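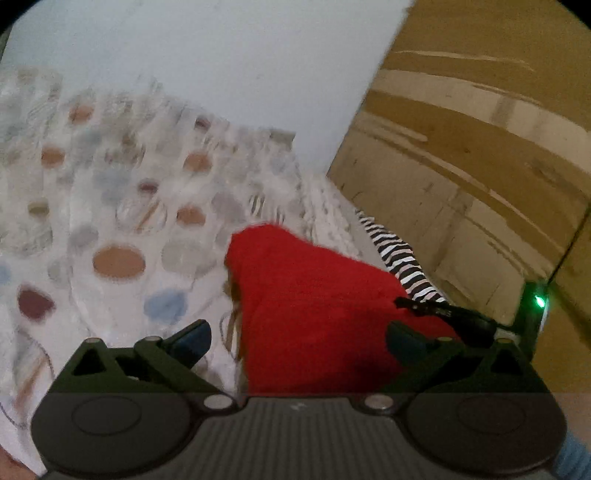
Reading a New Testament letter aloud, from greeting to grace, is what the Kerach edition was made for, and Section 6 covers setting up a room for it. You will have noticed that our text has no chapter numbers, no verse numbers and no footnotes. Paul didn't put any in, and the people who first heard him had to manage. Neither do you need a lectern, a candle or a special voice. A bright red cloth laid over a polka-dot cover gives the book as much ceremony as most first-century living rooms could offer, and it will be a good deal easier to find than a bookmark.

Reading time: 2 minutes

6. SETTING UP A FULL-LETTER READING

Before you start

Choose a letter. Philemon is the shortest of Paul's and suits a group that has never done this. Philippians is the one we recommend for a second evening. Romans takes about as long as a decent dinner and should be approached on a full stomach.

CAUTION: Do not begin with Hebrews. It has no opening greeting, so half the room will think you have started on the wrong page.

Steps

1. Find your letter in the running order on page 2. The Kerach edition does not follow the usual order, which goes more or less from longest to shortest. Ours is explained in the appendix, page 614, for anyone who enjoys that sort of thing.

2. Pick one reader. Passing the book around the circle feels friendly, but it turns a letter into a relay race, and someone always drops it at "Epaphroditus."

3. Have the reader go through the whole letter alone beforehand, out loud. Paul's sentences can run a long way without stopping for gas. The small raised dots in our text mark places to breathe.

4. Ask everyone else to close their Bibles. Expect resistance. People who have followed along in print for forty years may need something to do with their hands.

5. Read the names at the beginning and the end. They are the parts most often skipped, and they remind you that somebody had to carry this thing down a road and knock on a door.

6. Stop when the letter stops. Leave a minute of quiet before anyone speaks.

NOTE: At the end of Colossians, Paul asks that the letter also be read in the church of the Laodiceans, and that the one coming from Laodicea be read in Colossae. You can lend your copy out in the same spirit. You may also get it back in the same condition.

Talking afterward

Begin with what people heard, and save what they already knew for later. Useful openers:

- What did the writer seem worried about?
- Who in the room would have been embarrassed?
- Was there a line you had only ever seen on a coffee mug?

CAUTION: If the talk turns to who really wrote Ephesians, set a kitchen timer. The short note on page 290 lays out both sides and settles nothing. We tested it on the Tustside reading group, which is still going.

Troubleshooting

The reader has lost the place. Go back to the last breathing dot. The audience won't mind hearing a line twice, and Paul repeats himself anyway.

Someone is asleep. There is precedent in Acts 20, where a young man named Eutychus dozed off during one of Paul's longer talks and fell out of a third-story window. Close the windows and carry on.

Someone keeps asking for the verse number. Tell them it is near the middle.

Reader comments

Ebenezer Annan
Step 2 is right and I resented it. We passed the book around for Galatians and it came out sounding like a list of complaints — well, more of one.

Nii Agbenyega
Is there going to be a large-print version? The breathing dots are lovely if you can see them. My eyes say they're crumbs.

Laryea
Started with Hebrews. Should have read the caution first.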